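**1/**
We're teaching a robot to put washing in a machine this month. It's remote control, one person driving and the robot copying. A few notes from the driver's side, as people keep asking what the job is like day to day.

**2/**
The machine is a stacked one, two drums, each with its own round door. The task we're on at the moment only uses the top drum. Door open, clothes in, door shut. The bottom door stays closed the whole way through, and if you knock it open the run is thrown out.

**3/**
A run counts if it's done in one go with no help from anyone in the room. Our target is 50 good ones a day. Best day so far was 24. The day after that was 23, so at least it's steady. 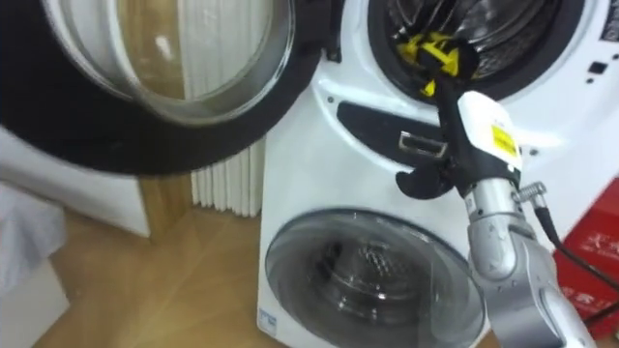 **4/**
Letting go is harder than picking up. Cloth follows the fingers back out. What works for me is to push in a bit further than feels right, open the hand fully, wait, then come straight back. If you come back at an angle you drag a sleeve over the rubber and have to start that part again.

**5/**
You don't feel anything through the controls, by the way. No weight, no resistance. You learn to judge it by eye, mostly from how the cloth folds up when it meets the drum. New drivers squeeze far too hard for the first week. I did.

**6/**
We use Ballesance for recording and Zodeck for going through the runs afterwards. Zodeck lets you mark the moment each step starts and ends. It's dull work but it matters, and I'd sooner the driver did it than someone who wasn't there. I can usually tell which pauses were me thinking and which were lag.

**7/**
Lag on a good day I stop noticing. On a bad day I slow everything down and accept fewer runs. Slow and clean is fine to learn from. Slow and jerky isn't, and we bin those.

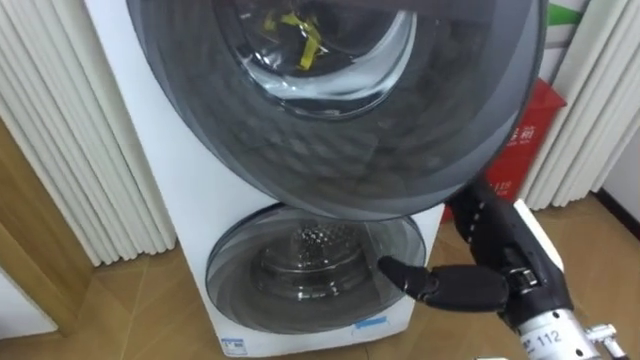

**8/**
The doors caused most of my early failures. An open one takes up a lot of your view, and you end up working past it or through it. I now settle where the door is going to sit before I do anything with the hand, then leave it alone.

**9/**
Someone asked why we don't just write the movements out by hand. The Rizzi group tried that on a similar job before I joined. It worked until the clothes landed differently, and clothes always land differently. Showing it many times, with the small corrections left in, has gone better for us.

**10/**
So I don't hide my corrections. If I miss the edge of a shirt and go back for it, that stays in, as long as the second try is tidy. The robot will miss too and it needs to have seen what to do next.
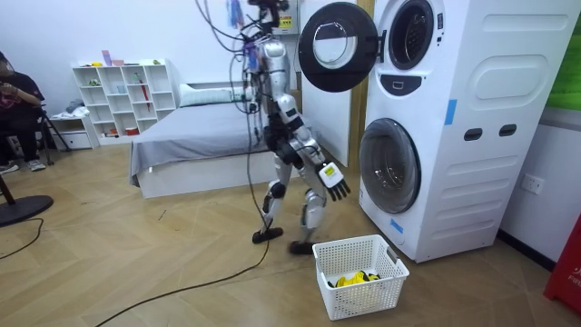 **11/**
Walking up to the machine is a separate lesson from loading it. Stop too close and there's no room to bend the arm down. Stop too far off and it can reach the basket but not the back of the drum. I line up on the basket first and take the last steps short.

**12/**
Shifts are up to 2 hours and then you swap. I thought that was soft until I did a longer one. Your shoulders go first, then your judgement, and the last few runs all had to be deleted.

**13/**
Next is the Besta round, where the same task gets driven by people who've never seen our set-up. I'll be writing the instruction sheet for them on Monday. If you've driven something similar and have tips on letting go of wet cloth, please reply, we've only done dry so far.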